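Starting Over With Weights at 67

I quit lifting when my knees got bad and I had an easy excuse. That was a long time ago. In October my doctor went over my bone scan and told me walking was fine but I needed to put some load on my skeleton. She wrote "resistance training, 2x a week" on a slip of paper as if it were a prescription, and I stuck it on the fridge.

I looked at the gym in Gilemar first. They wanted $300 up front and a one-year contract, and the only class for people my age met at 6 in the morning. I drove home and thought about it for a week. Then I called my old coworker Yufang Yu, who has lifted in her basement for years, and asked her what I needed to buy. She said very little. Used iron is fine. It doesn't wear out, and people are always getting rid of it.

So I train at home now, Mondays and Thursdays, before lunch. I do a squat to a kitchen chair, a row with one hand on the counter, a press, and a carry down the hall and back. It takes me less than half an hour. I write the weights down in a notebook. The first page is embarrassing and I've kept it anyway.

I like the old threaded kind of dumbbell, where the plates slide on and a collar screws down to hold them. Changing the weight is slow, but I need the rest between sets.
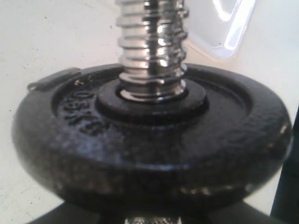
What has changed so far

Stairs are easier. I noticed it carrying laundry up, when I got to the top and hadn't used the rail. My left shoulder still complains on the press, so I've dropped that one back to the lightest weight and will leave it there until it settles down.

I sleep better on lifting days. My appetite is up too, and I've had to start eating a real breakfast, eggs mostly, where I used to have toast and coffee.

The next bone scan isn't for a good while, so I can't say anything about that yet. Yufang wants me to try deadlifts. I told her I'd think about it after the holidays.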